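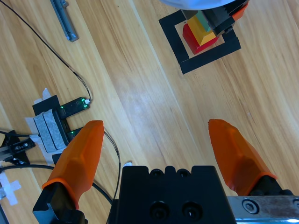
Section 4: Oiling and Waxing Your Saststead Table

Your Saststead table leaves the workshop with two coats of Flasik hard oil. The oil protects the wood against ordinary spills, but it wears down with use and needs to be renewed. Under normal household use, plan on a fresh coat every 16 months. A table in a busy kitchen or a shared office may need it sooner.

Use this section for solid wood tops only. If your top has the Rorkance lacquer finish (the order sheet will say R in the finish column), go to Section 5. Oil will not soak into lacquer and will stay sticky on the surface.

4.1 Checking whether the top needs oil

1. Wipe the top with a dry cloth.
2. Put a few drops of water on an area that gets a lot of use, such as the place where someone usually sits.
3. Wait five minutes.
4. If the water still stands in beads, the finish is sound. Wipe it off and check again in a few months.
5. If the water has spread out and left a darker patch, the top is ready for oil. The patch will fade as the wood dries.

4.2 What you need

Flasik hard oil, clear, one small can
Dewulf sanding pads, 180 and 240 grit
Three or four lint-free cotton cloths
A white nylon scrubbing pad
Mild dish soap and a bucket
Nitrile gloves
A metal can with a tight lid, filled with water

One small can covers 27 square feet in a single coat. The six-seat table uses a little under that. For the extension model with both leaves in place, buy two.

4.3 Preparing the surface

1. Clear the table and move the chairs back so that you can walk all the way around it.
2. Wash the top with warm water and a small amount of dish soap. Wring the cloth out well. Do not let water stand on the seams between the boards.
3. Let the top dry overnight.
4. Sand lightly with the 180 grit pad, always in the direction of the grain. Use even pressure and keep the pad flat.
5. Sand again with the 240 grit pad.
6. Vacuum the dust with a brush head, then go over the top with a barely damp cloth. Wait until the wood is fully dry before you open the oil.

CAUTION: Do not use an orbital sander on the edges. The edge profile is shallow and a machine will flatten it in seconds. Sand the edges by hand with a folded pad.

Note: Sanding only one spot will leave a lighter area that shows after oiling. If you are treating a ring or a scratch, sand the whole length of the board it sits on.

4.4 Applying the oil

The room should be between 60 and 80 degrees Fahrenheit. Open a window, but keep the table out of direct sun. In July and other hot months, work early in the morning — the oil sets faster in warm air and is harder to wipe off.

1. Put on gloves and stir the oil slowly with a flat stick. Do not shake the can.
2. Pour a small pool onto one end of the top, no larger than a coaster.
3. Spread it with the white pad, working along the grain. Add more only when the pad starts to drag.
4. Cover the edges and the end grain. End grain takes up more oil, so go back to it a second time.
5. Leave the oil for 15 minutes.
6. Wipe off everything that has not soaked in. Change to a clean cloth as soon as the first one feels wet.
7. Look along the top from a low angle, toward a window or lamp. Shiny patches are leftover oil. Wipe them again.
8. Let the top dry for 12 hours, then repeat steps 2 to 7 with half the amount of oil.

WARNING: Cloths soaked with oil can heat up and catch fire on their own. Put used cloths and pads in the metal can of water and close the lid. Do not leave them in a heap or throw them in the trash dry.

4.5 After oiling

You can set light objects on the table after one day. Wait a full week before you use a tablecloth, placemats or anything with rubber feet. During that week, wipe up spills right away and clean with a dry cloth only.

4.6 Common problems

The top feels tacky after two days. Too much oil was left on. Rub a thin film of fresh oil over the area with the white pad, wait five minutes, and wipe it all off.

The surface feels rough. The grain has lifted. Rub it lightly with a worn 240 grit pad and wipe off the dust.

For finish questions, write to Geetha Shetty in customer care and include the order number printed on the label under the top.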